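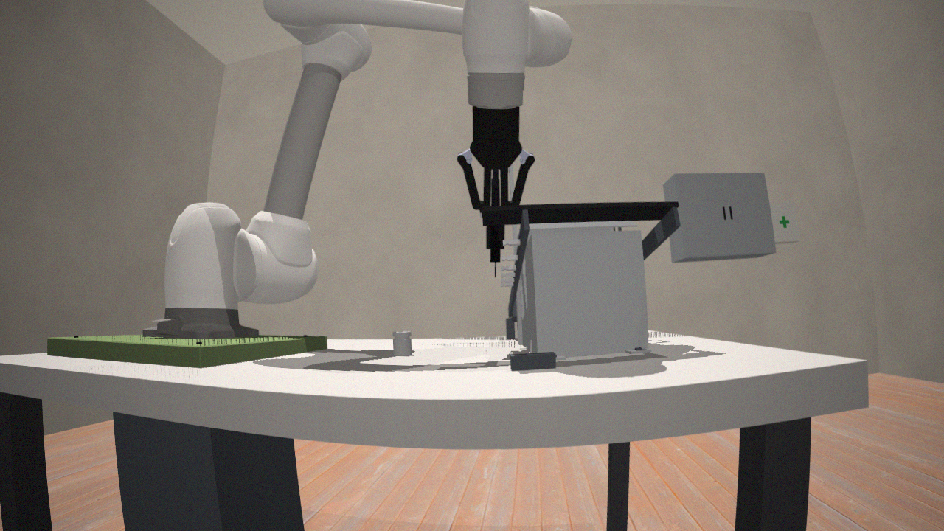
August, Friday, 07:40

Second round on the smoke detector placement work today, ahead of the call with the station officers. The question is still the one from last time: how long does an alarm take to go off when smoke starts at ceiling level (attic fire, lightning, bad wiring above the drywall) compared with a fire that starts low in the room. Our usual assumption of square corners bothers me more every time. A room with curved walls, like the one with the plank floor and the robot arm on the light gray table, has no dead air pocket of the kind the spacing rule was written around, and I have no data for it at all. Adding it to the list, low priority.

Setup. Burn room with the drop ceiling out, joists open. Detectors at 4 positions: center of ceiling, over the door, high on the side wall, and in the hall outside with the door half open. Two makes, Goditari and Bonasik, one of each at every position, side by side on the same bracket. Smoke source in the joist bay nearest the window, smoldering pads only, no open flame. Logger started before ignition each time. Room flushed between runs until the meter read baseline.

08:30. Run 1 thrown out. The hall Goditari was chirping before we lit anything. Low battery. Swapped it and checked the rest with the test button. Should have done that first.

09:15. Run 2 good. Center detectors first, both makes close together. Side wall next. Door position was slower than I expected and the hall pair did not sound until the room was already too thick to see the back wall. Wrote in the margin: hall only is not protection for a bedroom with the door half shut. We knew that, but it is useful to have it from our own room.

10:05. Run 3, same again, source moved to the far bay. Order of alarms changed: side wall beat center. I think the smoke ran along the joist and dropped down the wall before it spread across. Snežana thinks the gap at the top plate is letting air in and pushing it that way. She taped the gap for run 4.

10:50. Run 4, gap taped. Center first again. So Snežana is probably right, though one run proves nothing. Repeat both ways next week, at least three each.

Notes on the equipment:

The Bonasik units latch and keep sounding after the smoke is gone. Fine for us, makes the log easy to read, but I can see people pulling them off the ceiling. The Goditari units reset on their own and twice dropped out and came back within the same run. Logged first sound only. Need to decide whether a dropout counts, and write the rule down before the next set so we stop arguing about it after.

Thermocouple 14 is reading high. It was high in the spring too. Replaced the connector, no change. Marked it with red tape and left it out of today's averages. Order a spare.

Logger file for the morning is number 666, which got the expected comments. Backed up to the Hesora drive and to the laptop.

Call at 13:00 with the station officers. My notes, not minutes:

- They want a one-page sheet they can leave at the door on home visits. Not a report. Big type.
- Seneviratne district had 70 home visits booked for the month. They will carry the sheet if it is ready in time and will note where existing detectors are mounted. Asked them to write down ceiling or wall, and the room. Anything more and the forms come back blank.
- Attic fires came up again. Crews say people are often awake and downstairs with no alarm sounding while the attic is well involved, and it is a neighbor or a passing driver who calls it in. Our tests don't cover that. Source in the joist bay with an open ceiling is the easy case. With the drywall up, the smoke stays above it for a long time.
- They asked if a detector in the attic is a good idea. I said heat and dust are a problem for ordinary smoke units and I would not put anything about it on the sheet until we have tested heat alarms up there. They were OK with that.

So the drywall run needs to move up. It takes most of a day to hang and tape the ceiling, and each burn spoils a section, so plan on one good run per panel. Snežana Spahić has offered to build it as removable panels on a frame with foam around the edges. My worry is leakage at the edges doing the same thing the top plate gap did. Try one panel and smoke pencil around it before cutting the rest.

14:45. Cleaned pads out of the joist bays, soaked them in the metal bucket, lid on, bucket outside on the gravel. Fan left on low. Door to the hall propped.

To do:
Spare thermocouple and connectors
Batteries, full set, new ones in every detector before each test day
Write the dropout rule
Draft of the sheet to the officers
Foam strip for the panel frame, check it isn't the kind that melts
Ask about a wider hall door for the next build, the current one sticks when the room is warm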